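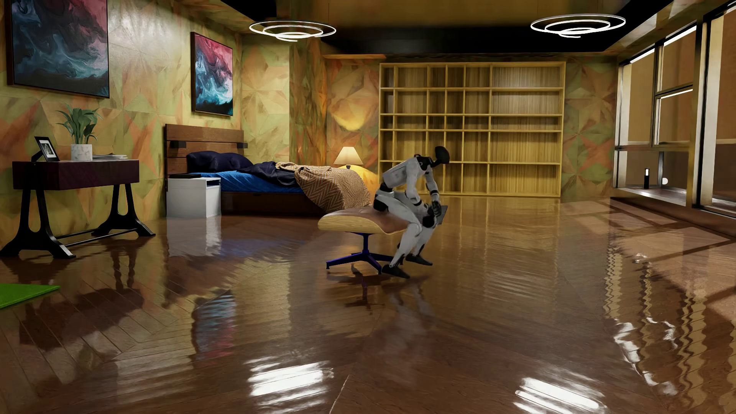
Caring for Finished Wood Floors in Bedrooms and Living Areas
Pledolance Residents' Handbook, Household Care Section
Revised January 20, 2019

The following guidance applies to all apartments with sealed wood flooring, including herringbone and straight-laid boards. Residents are asked to read it before using any cleaning product on the floors. Questions may be directed to Kenneth Purves in the Housing Office, extension 2440.

Routine cleaning

Floors should be swept or dust mopped at least once a week. A soft-bristle broom or a microfiber pad is suitable. Vacuum cleaners may be used with the rotating brush switched off. Grit is the chief cause of dull patches near doorways, and a mat on each side of the entrance door will catch most of it.

Damp mopping should be done no more than twice a month. Wring the mop until it no longer drips, work along the length of the boards, and dry the floor with a clean towel. Steam mops are not permitted in any apartment.

Products

A pH-neutral cleaner made for sealed wood is recommended. Do not use the following:

Vinegar or ammonia solutions
Oil soaps and furniture polish
Paste wax on a factory finish
Scouring powder or steel wool

Wax and polish leave a film that must be removed before a floor can be recoated. Residents who are unsure whether a floor has been waxed should rub a small area behind a door with a white cloth dampened with mineral spirits. A yellow or brown smear indicates wax.

Furniture

Felt pads should be fitted under the legs of beds, chairs and tables. Check them every 3 months and replace any that have flattened or picked up sand. Swivel chairs and footstools with metal bases require pads at the end of each leg. Pads are available from the supply room in the Osmont building.

Heavy pieces must be lifted, with one person at each end. If lifting is not possible, place a folded blanket under the legs and pull slowly.

Scratches and spills

Light surface scratches may be touched up with a blending pencil in a matching shade. Deeper scratches should be reported. Sanding by residents is not allowed, as many of the older floors have a thin wear layer.

Spills are to be wiped up at once. For candle wax or chewing gum, hold a bag of ice against the spot until it hardens, then lift it with a plastic scraper.

Humidity

Indoor humidity should be kept between 35 and 55 percent. Small gaps between boards are common from November until spring and usually close without repair. Gaps wide enough to admit a coin should be reported to Lewis Morrison, Building Maintenance, Room 300.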